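Chapter 7
Grasp Faults and Safe Recovery

7.1 A dropped cylinder at Prilbridge
7.2 Classes of grasp fault
7.3 Detecting slip and partial closure
7.4 Stop categories and held loads
7.5 Recovery procedures
Problems

After working through this chapter, the reader should be able to distinguish a missed grasp from an unstable one, choose a detection method for each, and specify what a gripper must do with its load when a protective stop is called.

7.1 A dropped cylinder at Prilbridge

The Stolach handling cell at Prilbridge was built to pick cylindrical vessels from a flat surface and place them upright in a test rack. Its two-finger gripper approached each vessel from above, with the fingers open, and closed on the body at a point computed from a wrist camera. The grasp planner, supplied by Gokine, had been tuned in simulation over 3,000 trials on a small set of object models, fire extinguishers among them. Failures in simulation were rare, and most were plain misses in which the fingers closed on nothing.

In September, during commissioning, the cell dropped a charged cylinder from a height of 187 mm. The valve struck the edge of the rack and the cylinder vented into the guarded area. The interlocked gate was shut and there were no injuries. The cell was out of service for 6 days. 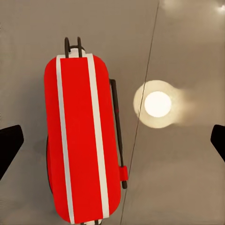
The controller log showed no fault before the drop. The fingers had closed, the motor current had risen to its set threshold, and the grasp had been reported as good. The lift began 200 ms later. What the log could not show was where the contact lay. Review of the wrist camera record placed one finger on the body and the other on the discharge hose, which had shifted under load – enough to let the cylinder rotate and slide out.

Two separate errors were involved. The first was in the model. The planner treated each vessel as a rigid body, hose included, so a grasp across the hose scored nearly as well as one on the bare shell. The second was in the check. Motor current measures the force on the fingers and says little about what they are pressing against. A current threshold will catch a missed grasp. It will pass a grasp on a soft or movable part, provided that part resists long enough for the reading to be taken.

The repair made by Umali, the integrator, addressed both. Hoses and handles were marked in the object models as regions closed to grasping, and a finger-width check was added after closure. If the measured opening differed from the expected body diameter by more than a set tolerance, the lift was not allowed to start. A second width reading was taken at the start of the lift, with the load still close to the surface.

7.2 Classes of grasp fault

Grasp faults are grouped in this chapter by the time at which they can first be detected. A missed grasp is detectable at closure. A misplaced grasp may be detectable at closure if the width of the object is known, and otherwise only once the load is applied. A slip fault develops during motion and calls for continuous sensing – the subject of Section 7.3.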